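September, bedroom set, second batch

Kettle on, finally got the bed scenes rendering overnight without the sheet exploding, so I'm writing this up before I forget what I changed. We're still on the clutter question: does a grasp policy trained only on tidy tabletops cope when the surface is a great big rumpled sheet and the objects are whatever the sampler felt like throwing in? The old Trarum runs suggested it copes rather badly, but those were on a flat grey plane with a cloth texture stuck on top, so I never quite believed them.

Simulated bedroom, Franka beside the bed:

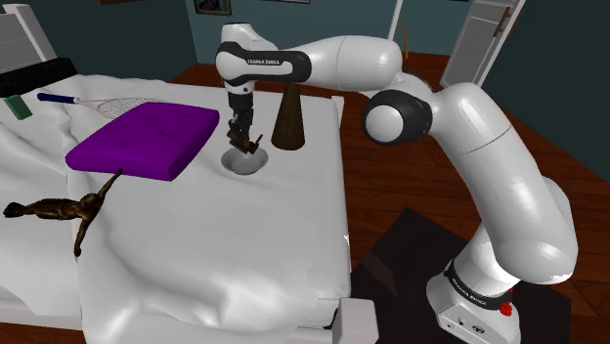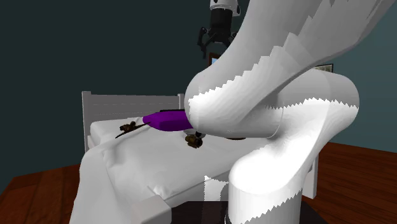 Clandow left a remark on the shared page this morning saying the creases can't be blamed for everything, and that if I want to pin the drop in success on the sheet I need the same objects in the same poses on a flat mattress, same seeds, otherwise I'm measuring the sampler and calling it cloth. Fair point, and slightly annoying, as I'd half written the paragraph that says it's the cloth.

So I went back and did it properly. Every layout now gets made twice from the same seed, once with the sheet settled and then frozen, once with a plain flat top at the mean height of the sheet. Objects keep their x, y and yaw, and get dropped from just above the surface in both versions. They don't land in quite the same pose (a bowl on a fold sits at a tilt, obviously) but that tilt is part of what I want to measure, so I'm leaving it in.

Numbers for the batch. We generated 3,153 layouts and kept 494 after filtering, which sounds brutal! Most of what went was objects rolling off the mattress while settling, then layouts where the arm couldn't reach the target at all from its base, and a smaller heap where two meshes started out inside each other and pinged apart. I had the reach check running last, after the full settle, and that was daft – it's the cheapest test of the lot. Moved it to the front and the whole thing goes through before lunch now instead of finishing in the middle of the night.

Result so far, paired layouts only: success on the sheet is 25 points lower than on the flat top. So the cloth does matter, and Clandow's version of the comparison is the one going in the write-up. The gap is smaller than the one in my half-written paragraph, though, so a fair bit of what I'd been calling cloth was the sampler after all. Grr.

Had a good long look at the failures, 30 of them picked at random, played back slowly. The commonest thing by a mile is the gripper coming down at the right spot but too high, closing on nothing and lifting away perfectly happily. I think the height estimate is being dragged up by the nearest ridge in the sheet. Thin things suffer most, and anything lying along a crease is nearly hopeless. Chunky things with a bit of height to them do fine on either surface, and cushions are a law unto themselves, because the policy sometimes picks the cushion when it was asked for the thing beside it.

Tried the obvious cheap fix, taking the local minimum of the depth patch instead of the median. It helps the thin things and wrecks the bowls (it finds the bottom of the bowl and dives for it). I've not put a number on that, it was only a handful of runs and I was hungry. Delacroix, the older policy, does the same too-high business but less often, and I'd like to know why, given that it's worse at nearly everything else. Might be the lower camera it was trained with.

To do:
– rerun Delacroix on the same pairs, same seeds, no fiddling
– freeze the sheet at three levels of rumple, so we get a curve and not just two points
– friction on the frozen sheet is still the default, check what Plendcombe used for theirs
– log the closing height for every attempt, I was reading it off the playback like a fool
– the jagged shadow edges on the white links come from the shadow map resolution. Bump it for the figures, leave it alone for the runs

Disk is nearly full again. I've moved the rejected layouts to the slow drive but kept the seeds and the reject reasons in the main folder, so please don't tidy that folder up, it looks like rubbish and it isn't. Rumple runs start tonight if the queue is clear.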